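Wrist cam or overhead cam for cup grasps in sim?
Forum: Manipulation / Grippers and Sensing

benchtop_moe
I've been going back and forth on this since September and I need other people's opinions before I lose my mind. I'm running a cup pickup task in the Yimyam simulator, and I have two gripper models to pick from: the Doswood parallel jaw with the long pointy fingers, and the Butow with the soft pads. Same arm, same controller. I ran 300 tries with each and the Doswood is winning, but only when I use the wrist camera. Go overhead and it's a coin flip. Anybody else see this?

kettlecrab
Yep. Thin fingers need a better pose estimate and the overhead view gives you a lousy one on anything with a taper. The Butow pads forgive a lot more. I'd take the pads and stop fussing with cameras.

benchtop_moe
But the pads are huge! I can't get one inside a cup without bumping the rim.

kettlecrab
So grab it from the outside?

torque_wrench_tina
Disagree with kettlecrab. Outside grasps are fine until the cup is lying down or tipped toward you, and then you want one finger in and one out. Wenjie Liao in my lab did this on a real Vellus arm and went with narrow fingers every time. What's your camera mount like, Moe?

benchtop_moe
Mounted on the wrist, tilted in toward the fingertips. I moved it 6 times (yes, really) before I liked it. I wanted the cup opening nice and big in view with at least a bit of the finger showing, so the policy can line the two up.
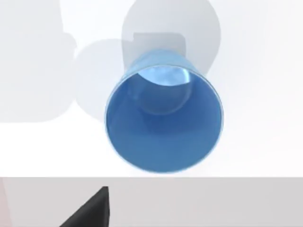 The part I'm still fighting is lighting. My background is so bright that pale stuff washes right out, and I'm scared the policy is just learning "go to the blue blob." Should I randomize the colors now or get the grasp solid first?

torque_wrench_tina
Randomize now. You'll hate yourself if you wait.

kettlecrab
Eh, I'd get the grasp solid first. One headache at a time. And I still say try the pads with a smaller finger offset.

benchtop_moe
Okay, okay, I'll run both grippers again with 2 cameras feeding in and random cup colors. Seed is 967 if anyone wants to match my setup. Tina, can you ask Wenjie what finger width that was?

torque_wrench_tina
Will do, I'll post it here tonight.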